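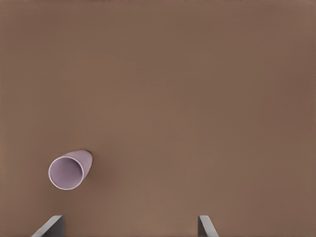

## 4. Practising the pick-up before building the arm

By March we had a base, two working joints and a hand that opened when it felt like it, so most of what I report in this section happened in simulation. Radoslava Oravec had the arm in bits on the long bench at Platungate (the shared workshop where all of this went on) and I had a laptop and a corner with a heater. It seemed daft to wait for her to finish. I built a plain table, put a cup on it and started teaching the software, which we call Vika, to pick things up.

### 4.1 The task

We kept the job small on purpose. Each trial starts with one cup on a bare brown table and the gripper open above it. The cup may be standing up or lying on its side, at any angle, and Vika has to close on it, lift it and hold it for a moment. Vika works from the hand's own view, as in Figure 1, and gets no second camera to help her out.

**Figure 1.** View from the simulated hand at the start of a side-lying trial. The cup is to the upper left of the open fingers, with its mouth towards the lower left.

I'd thought the upright cup would be the hard one, as there's a rim to knock and it can topple. I was wrong! A cup on its side wants to roll, and if one finger touches before the other, off it goes. The hand has to turn so that the fingers come down on either side of the wall, and that means working out which way the cup is pointing before moving at all. Starts like the one in Figure 1 need a sideways move as well, and the early versions of Vika tended to do the turn and the move together and make a mess of both.

### 4.2 Runs

We ran 2129 practice trials over the spring, mostly overnight, then froze everything and set aside 100 fresh starts for testing. Of those, 23 ended in a failed grasp. I went back through every one with Shirley Hiebert, who has far more patience than I do, and we sorted them by what went wrong first. In 16 the cup rolled after an early touch from one finger. The other seven were a mixed bag — a few bad guesses at the cup's angle, a few where the hand simply stopped too high.

Shirley's suggestion was to split the approach in two, so the hand lines itself up at a fixed height and only then comes down. We've put that into the current version, but I haven't repeated the full test with it, so I'm not claiming any improvement yet.

### 4.3 What we left out

The simulated table is perfectly flat and the same all over. Our bench has glue on it, and a dip near the vice where things collect. We also gave the simulated cup one fixed weight and one fixed amount of grip, both of which I picked by feel. Radoslava thinks the grip value is too generous, and having handled the printed fingers I suspect she's right. We plan to vary both before moving Vika over to the real arm, which is described in Section 5.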